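Home Sites Checklists Contact
Search this site Go

Mosteo building, fire door and extinguisher check, 4/9/24
Checked by Evelien Schouten. Comments for Gerrit Stevens.

1. Stairwell door closes by itself: NO. Stops 25 mm short of the latch. I was told it had been "adjusted." By whom?
2. Extinguisher 3485, tag in date: YES, if you believe the tag. The ink looks fresher than the bottle.
3. Exit signs lit: YES, all four.
4. Smoke seals intact: PARTLY. Painted over again. Skerach says paint makes no difference. I'd like that in writing.
5. Exit route clear: YES today. I'll believe it when I see it in August.
6. Alarm test logged: The log has the same time and the same pen for every entry. Ask Cor De Haan.

Not signing off until item 1 is fixed and I've watched the door shut myself.
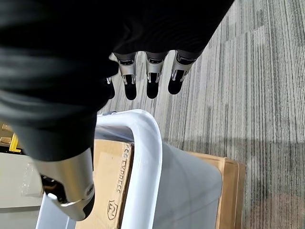 Same goes for the painted seals.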